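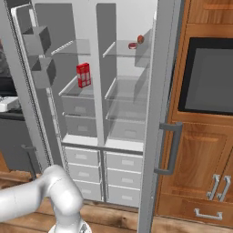 Kitchen Simulation Project: Gallery

The robotics club at Laskowska Technical High School spent the spring term on a simulated kitchen. Students write the arm's control code, run it in the simulator, and save renders to go with their lab notes. The club has 4 teams this year. Renders on this page come from the Dreltetti team, who took the refrigerator as their work area. Page updated 2nd June.

Members: Corinne Calloway, Arlo Mahmoud, Yolanda Wojcik. Faculty advisor: Eusebio Flores.

Refrigerator, wide view
The top picture has the left door open and the arm coming in low on the left. The small red box is on the second shelf of the left compartment, and two small red round objects are on the upper shelf on the right. Yolanda placed the camera for this view so that the shelves, the bins and the freezer drawers would all fit.

Notes from the team
The arm has to reach past the open door and stay clear of the vertical divider. Arlo wrote the path planner and Corinne wrote the collision check. Each run is limited to 300 seconds of simulator time, and a touch on the door or the divider is logged as a fault. The team logged 758 runs during the term. The log is a plain spreadsheet, with the run number, the start pose, the target shelf and the result. Start poses on the left side of the refrigerator gave Corinne the most trouble because the elbow swings wide when the arm turns.

Refrigerator, close view

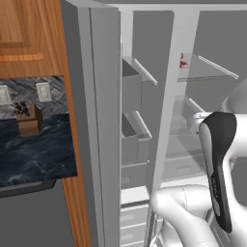

The arm and gripper at the open refrigerator, with a small red object on the upper glass shelf beside the divider.

The kitchen model also has wooden cabinets, a dark countertop with a knife block, and wall outlets on the backsplash. Teams are allowed to move the objects on the shelves between runs. The cabinets and counters stay fixed so that results can be compared from one team to the next.

Code and run logs are in the club folder under Dreltetti. The other teams will have their own pages in July. Students who want to join next year should see Mr. Flores in the lab or leave their name on the sheet by the door.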